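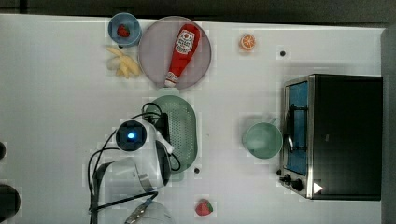 Diary of the Residency Office, Lakatos House
Aug 2, 2018

Morning

The office opened at the usual hour. Rainfall overnight had entered the north stairwell again, and the matter was referred to Facundo Ojeda, who placed two buckets and wrote to the roofing firm for the third time this summer. Their reply is awaited.

The main business of the day was the regional choir meeting, which the House will host for the first time. Registrations closed last night at 320 singers from 24 choirs. This exceeds the capacity of the large hall, and the opening session will accordingly be held in the courtyard if the weather allows. Brenda Medina has drawn up a seating plan for both cases. I approved the courtyard version and returned the indoor one with a request that the altos not be placed behind the pillar.

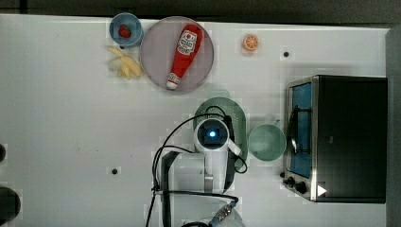
Scores for the joint program arrived from Furkberg in seven boxes. One box contained the wrong edition of the closing piece, with the tenor line in an older clef that few of our visitors will read with ease. Rocío Herrera telephoned the publisher and was promised 53 replacement copies by courier. She will go through the remaining boxes tomorrow with the packing list in hand.

Afternoon

Patricio Henríquez rehearsed the House choir in the small chapel from two o'clock. I attended the second half. The opening motet is secure. The slow movement loses pitch in the same four measures as it did in March, and he has asked the basses to come early for the next two rehearsals. There was some complaint – politely expressed – about the heat.

A letter was received from the Skemeck choir asking whether their accompanist may bring his own bench. Permission was granted.

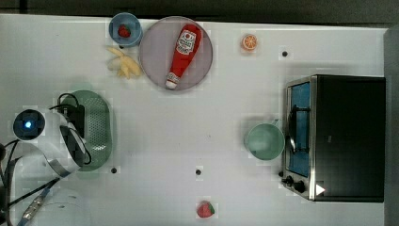 Evening

Dinner with Bautista Aravena, who will conduct the final concert. He wishes to move the intermission so that it falls before the folk songs. I had some doubts, as the printed program has already gone out, but agreed that an announcement from the stage would serve. He was also firm that no one should clap between the movements, and I was less firm in promising it.

The piano tuner is due at eight. The key to the chapel has been left with the night desk. Rain again at ten, and both buckets were emptied before I retired.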